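# Against the Toy Cupboard as Investment Portfolio

Filed 12/31/21, with a mince pie at my elbow.

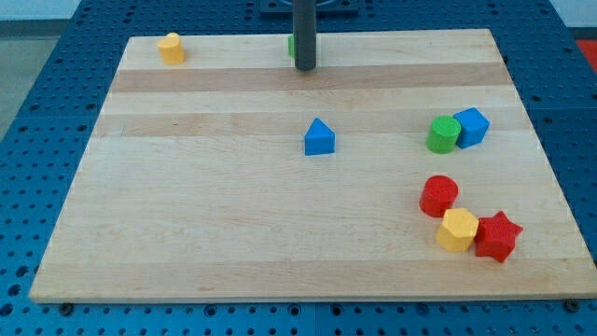 ## The price of a cube

There is a shop in Kenddale that will sell you a set of wooden blocks for £269. I went in to get out of the rain and came out having been told that the set was "a foundation". I asked what it was a foundation for. Mathematics, said the young man, and spatial confidence, and later on, possibly, engineering. I looked at the blocks. They looked like blocks.

I have nothing against them. I had some as a child, and I have become neither an engineer nor spatially confident, as the near side of my car will show. I liked them a great deal. I stacked them up, knocked them down, and posted the smallest ones behind the radiator, where I assume they still are. No one wrote any of this down.

What has changed is the leaflet. Every toy now comes with one, and the leaflet is written for the sort of person who reads the small print on a pension. The Temevico catalogue, which arrives at our house each October whether or not anyone has asked for it, doesn't use the word "fun" until page 6. Before that we get "outcomes". There is a stacking ring with outcomes. There is a drum, for heaven's sake, with outcomes, and anyone who has shared a house with a drum knows what the outcome is.

## What we are really buying

I don't blame the makers. Pons used to sell a plain tin of shapes that you could pick up with the weekly shop, and I'm told it was dropped because parents thought it looked cheap. It was cheap. That was why people like my mother bought it. The same shapes came back a year later in a cotton bag, with a booklet, at 3 times the price, and they flew off the shelves.

So the customer is the trouble, and I have been the customer. When our first was small I spent an evening comparing two shape sorters as if I were choosing a surgeon. I read reviews. One of them, from a stranger, ran longer than my wedding speech and had better jokes. I bought the dearer one. Our daughter took out the triangle, put it in my shoe, and spent the rest of that winter playing with a colander.

I learned nothing from this and bought her brother a balance board.

Fear does most of the selling. Somewhere, we suspect, there is a child of the same age who is already sorting by size, and whose parents didn't hesitate at the till. I have met those parents. They are as tired as everyone else, and their living room has the same raisin in the carpet.

## A modest proposal for the cupboard

The toy library at Kesside has 1479 items on its list, most of them chewed. You borrow a thing, it is ignored or adored, you take it back. The leaflets were lost years ago. A child there will take a box of bricks and decide it is soup, and all the adults present will eat the soup and say it needs salt. I can't think what outcome that comes under.

I'd like more of that and fewer foundations. I'd like a catalogue that says: this is a red one, this is a blue one, your child may enjoy them. I would also like my triangle back, as the shape sorter has been incomplete ever since I gave those shoes to the jumble sale.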